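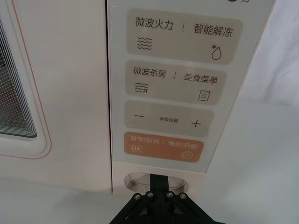 Mon 16 September

Well, I voted! Ludville town council, two seats open, and I got there before work thinking I'd breeze in and out. I did not breeze. The line went down the school steps and along the fence, and the woman in front of me had brought a folding chair and a thermos, so clearly she'd done this before and I hadn't learned a thing from last time.

I stood there 25 minutes and heard more about the Kneath road bypass than I ever wanted to. Everyone has an opinion on it. Mine changed twice before I got to the door (first for, then against, then sort of for if they keep the trucks off Mastum Street). The man behind me said the council would do what it liked either way, and I wanted to argue with him but it was early and I hadn't eaten.

The ballot was paper again, which I like. You fold it, you push it through the slot, done. I'd settled on Kaisu Mäkelä for the first seat weeks ago. She came to our block in the rain and stayed at the door a good while talking about the bus cuts, and when I asked her something about the water rates she said she didn't know and wrote it down. Then she called me back! Two days later, with an answer I only half understood. For the second seat I dithered in the booth with the pencil in my hand and went with the fellow from Brarnska, mostly on account of the library hours. I hope that wasn't silly.

Turnout is supposed to be better than last time. The radio at lunch said about 20 percent had voted by noon, and they sounded pleased, which says something about last time.

Polls close at eight and they count at the school. I'd like to stay up for it but I have the early shift tomorrow, so I'll probably listen in bed and fall asleep before the Kneath precinct comes in. If nobody gets half the vote there's a runoff in December, and I am not standing on those steps in December without a chair.

Must call Mom and ask if she got a ride over there.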